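4. Recording your first demonstration

I always do a dry run before I hit record, and I'd suggest you do too. Start Veloso, load the shelf room and pick up the hand controller.

1. Hold the grip button and wait for Indeder to say "linked".
2. Squeeze the trigger once, then let go so the fingers open fully.
3. Move towards the shelving nice and slowly – the arm copies your wrist, wobbles and all! 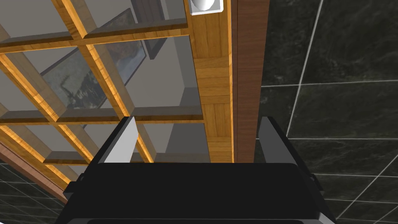 4. Press Record, do the task in one go, then press Stop.
5. Name the take and save it.

Note: I keep my takes under 154 seconds. Longer ones do save, but they're a pain to trim.

Caution: don't let go of the grip button halfway through. The link drops and you'll have to start the take again (I've lost 19 that way).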